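Home | Guide | Downloads | Troubleshooting | Contact

4. Running the wrist-view evaluation in Flumus

I'm assuming you got through section 3 and the simulator starts without complaining. If it does complain, go back and sort that out first – nothing in this section will fix it for you.

What we're doing now is replaying the Hadar policy from the wrist camera only. That was the whole point of my study: how well does the arm reach when it has to work from the wrist view and gets no help from the overhead one? You'll need the Lill scene pack, and it has to sit in the same folder as the checkpoint.

1. Open the Larnau config and set the view to "wrist". Leave the overhead view in the file but switch it off. I deleted mine once and spent an evening working out why the loader was sulking.

2. Set the random seed to 2. Any seed will run, but mine is the one you want if you'd like your numbers to line up with my table.

3. Load the checkpoint from step 1,054. There's a later one at 2,174 in the same folder, and I'll come back to it below.

4. Start with the fingers open, then render a single frame before you run anything longer.

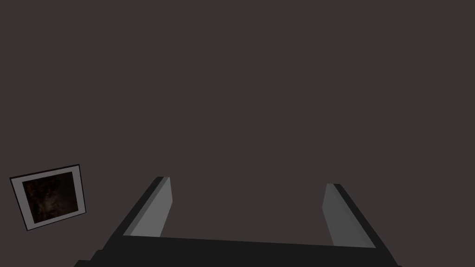 Note: keep that single frame somewhere safe. I compare it against a new one every time I update the simulator, and it has caught two bad camera offsets for me (I'd never have spotted them from the success scores).

5. If you're happy with the view, run the full evaluation. The log goes into the "results" folder, one line per episode, with the final gripper position and whether the reach counted.

Caution: don't change the wall color between runs you plan to compare! The policy picks up on plain backgrounds more than I expected, and a new shade can shift the scores all by itself.

6. Now swap in checkpoint 2,174 and run the same thing again, same seed, same scenes.

In my runs the later checkpoint did better with the overhead view on and worse with the wrist view alone. I think it learned to lean on the overhead camera as training went on, but I haven't tested that properly, so please treat it as a hunch. If your results go the other way, send me the log and your config and I'll have a look.

Section 5 covers plotting the two runs side by side.

Last updated 9 October 2021 | Contact the author | Back to top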